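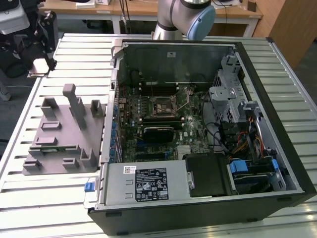
Pavevero parts set

Notes and pictures for taking apart and refitting desktop tower computers. The set covers one job per folder: side panel, memory, graphics card, drives, power supply, main board.

What is in it

There are 38 folders, one for each tower. Every folder has pictures of the case lying on its side with the panel off, plus a text file called parts.txt listing what was fitted when the machine came in. Pictures are JPEG, and no folder is larger than 800 MB.

Names used for parts

board: the main board, whatever its colour
socket: the processor socket, with its bracket. Marked "empty" if there is no processor in it, as in the opening picture
slots: memory slots, counted as fitted or bare
card: graphics card or any other expansion card
cage: the metal drive cage, including the bays
psu: power supply
loom: all power cables from the supply, taken as one item even where they split
latch: any plastic release tab or catch on the case or the cage

Small heatsinks that belong to the board are not listed separately. Barcode stickers are not transcribed.

Layout of parts.txt

One part per line, name first, then state, then a remark if there is one. States are fitted, bare, loose and missing. "Loose" means unscrewed but still inside the case. Older files also use "out", which should be read as missing.

Known problems

Folders 4 and 30 have the same parts.txt. The one in folder 30 is wrong and has not been redone.
Cables are often lying over the lower part of the case, so the state of anything underneath comes from the written list only.
Latches were not recorded before January.
Two cases from Berkov have no cage and the line is left out altogether.

Use

Free to use for teaching and repair work. Please keep the Pavevero name with any copies. Corrections to parts.txt go to Judite Esteves, with the folder number and the line as it should read.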